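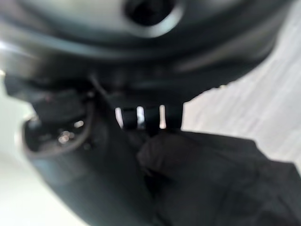 Wrist camera view, arm moving. Black strap in the middle, black fabric lower right.

How to run a robot arm demo at an open day

Updated 20/09/2024

Quick notes from the Plirach open day in July, written up for whoever does the next one at Nendutley. Assumes the arm already works and you've done the risk paperwork. If not, stop and do that first.

What you need
Arm, gripper, wrist camera. A second screen facing the visitors – big one. Table, at least 900 mm deep. Floor tape. A bag of soft stuff to pick up. E-stop on a long lead, tested that morning.

1. Mark the floor
Tape a line past full reach plus a good step. Kids will stand on the line, so put it further out than feels right. We used two rows in the end.

2. Put the wrist view on the big screen
People watch this more than the arm. Expect blur when it travels and big dark shapes when it gets in close. Fine for a crowd, but do slow the approach so they can follow. We dropped to 40 percent speed and left it there all day.

3. Pick your objects
Fabric and straps get the best questions. Folds land different every time, people can see it's hard. Black on black is tough though – on the screen you lose where one thing stops and the next starts. Mix in a light colored cloth. Pale table top helps, as long as it doesnt wash out. Check exposure with the room lights on AND the blinds open.

4. Load the routine
We ran Pedden with 4 saved tasks. Keep each one short. Set the pause between moves to 2000 ms so you can talk over it. Save a copy before you touch anything.

5. Do a dry run
Full loop, no visitors, somebody standing where the visitors will be. Can they see the screen? Can they hear you? Move the speaker now, not later.

6. Run it
One person talks, one person on the stop. Never the same person. Swap at every break. Say what it's going to try before it trys it. If it drops something, leave it a second, let people look, then reset.

7. If it stalls
Hit pause. Clear the area. Home the arm. Restart from the task list, not mid-task – Negussie room did it mid-task and lost most of a session.

Packing up
Power off at the wall, then cables. Tape comes up easier the same day. Log any faults before you leave and put the spare key back in the gray box.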